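The Night Clerk on a Tape I Almost Threw Out

I finally got through the last of the reels from the Laaksonen lot this week. There were 11 in the box. Most of them were what the label said: dance band remotes, a farm report, half of a church service. The last one was marked "misc." in pencil, and I came close to putting it in the pile for reuse. It turned out to have most of an episode of The Night Clerk on it.

If you've never heard of The Night Clerk, you have plenty of company. It was a comedy serial that ran on a small regional station for two seasons, 15 minutes at a time, five nights a week. The whole thing took place at the front desk of the Hotel Brasus. Heather Pringle played the clerk, and she also played the clerk's mother on the telephone, the woman in the room over the boiler, and any child who happened to walk through the lobby. The budget covered three actors and an organist. The organist got lines when things were tight.

Until now I had two complete episodes and a few minutes of a third. Those came from a collector who dubbed them years ago at the wrong speed, so everyone sounds like they're in a hurry. I corrected them as well as I could by matching the organ to a piano. The new one needed no correcting. It's a little dull in the high end and there's a hum under it, but the voices are right, and Pringle's clerk is a good deal lower and slower than I had him pegged. Yes, him. The clerk is a man named Mr. Sostine, and she plays him straight.

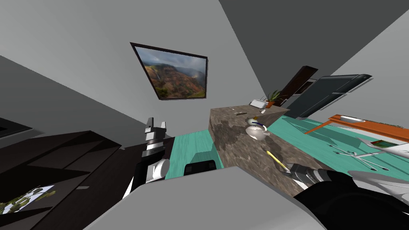
The plot is thin. A salesman checks in with a trunk, says the trunk must not be opened, and goes to bed. Everyone in the hotel then comes down to the desk to ask about the trunk. That's it for the first ten minutes. What makes it work is that Mr. Sostine has no interest in the trunk at all. He is trying to finish a letter to the railroad about a lost umbrella, and he keeps reading the same sentence out loud each time someone leaves. By the fourth reading the studio crew is laughing, and you can hear somebody step away from the microphone.

There's one stretch I've played over and over. The mother calls, and Pringle has both sides of the conversation for close to two minutes. She doesn't leave gaps between the voices. The mother interrupts, the clerk talks over her, and I still can't hear where the breath is. I know it was live because the organist comes in early and she works it into the call. ("Is that music, Walter?" "It's the elevator, Mother.")

The tape runs out before the trunk gets opened. I've read the one script that survives from that month and it isn't this story, so I don't know what was in it.

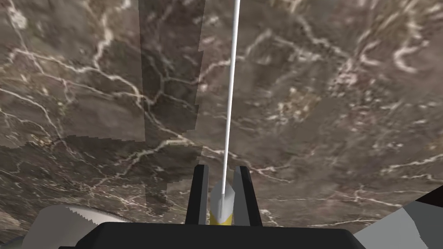
I wrote to Anneli Halonen, who has been putting together a log of the station's evening programs from newspaper listings. She says the papers only ever printed "Night Clerk" and the time, 7:45, so the listings won't help with a date. What may help is the commercial. It's for Uvorham hand soap, and the announcer offers a song booklet in return for two wrappers. Anneli has a note of that offer in a print ad from August of the second season. If the radio spots ran the same month, this episode is later than either of my other two, and that would explain why the cast sounds so much more relaxed. I'm writing it down as second season with a question mark.

She also passed along a figure I hadn't seen. The station told advertisers it got 1000 letters in the week after Mr. Sostine lost his job in the first season. Stations said a lot of things to advertisers, so take that for what it is. He did get the job back within a few nights, though.

On the transfer itself, for those who ask: the tape is a dub from a disc, probably made much later by the family. You can hear the groove noise, and there's a skip about where the second caller comes down the stairs — one line is missing there and I left it that way. I took out the 60 cycle hum and did nothing else. An earlier pass with heavier noise reduction made the organ sound like it was under a blanket, and I deleted it.

I'll have the file up by Thursday on the downloads page, next to the other two. I also replaced the older pair with slightly slower versions now that I have a real sample of Pringle's voice to match against. If you saved those before, you'll want the new ones. The partial episode I haven't touched yet. It has a bad flutter all the way through and I'd like to try it on a different machine first.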